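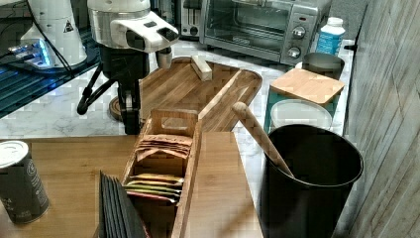 Benedita Caldeira keeps her serving tray out all year and says she would sooner give up the toaster. Hers is acacia, long, with a handle at one end, and she got it as a wedding present from an aunt in Neves. Most of the time it holds the salt, the oil and whatever mail came in.

I asked readers in February how they live with wood in the kitchen: the trays, the little cutting boards, the boxes for tea. The letters split almost evenly between people who oil everything and people who have never oiled anything. Both groups own pieces older than their children.

A counter with a toaster oven on it doesn't leave much free space, and a big tray takes up a good part of what remains. The case for the tray is that it moves. When you need to roll out dough, you pick up the whole collection and put it on the table. Eduardo Torres, who fits kitchens for a living, told me he now asks clients where the tray will go before he asks about outlets. He likes it angled a little or pushed to the back, with the handle pointing out so it can be grabbed.

Marble and wood get along well enough. The stone stains from lemon and wine, and a tray under the bottles will catch most of the drips. What marble doesn't forgive is grit. Wipe the bottom of the tray before you slide it, or lift it.

Heat is the other question. Torres leaves a hand's width between a toaster oven and anything made of wood, more if the oven gets hot on the sides. He has replaced two boards for a client who leaned them against the oven door during a long roast. Check the manual for your own model.

Small boards

The small square cutting board is the piece people buy last and use most. It does one lime, or one clove of garlic, or a heel of cheese. Because it is small it ends up on top of things, and several readers confessed to keeping theirs on a storage box or a stack of lids. That is fine as long as the board is dry. A damp board laid flat will cup, and after that it rocks every time you cut on it. Stand it on edge overnight and put it back in the morning.

Wash by hand with dish soap and hot water. Dry both faces, not only the one you used. Mineral oil goes on when the wood looks pale or feels rough. Khanyisile Nkuna does hers on a Tuesday night, leaves the oil until breakfast, and wipes off the extra with an old T-shirt. A 200 ml bottle lasts her most of a year.

Tea boxes

Tea organizers brought in the strongest opinions. The tall kind with open compartments and a handle cut in the top takes up little room and goes straight to the table when company comes. The complaint is that the bags sit in the open air. Black tea in paper envelopes will put up with that for a while. Loose bags of mint or chamomile lose their smell much sooner and should stay in a tin until you need them.

Tomás Sampaio had another complaint. He filled all 11 compartments of his when he bought it, and five of them still hold the same tea. He has since switched to a smaller one.

Keep tea boxes away from the stove and the kettle, where steam gets into the wood and the paper both. A side table is a good spot. Don't oil the inside of the compartments, as the tea will pick up the smell.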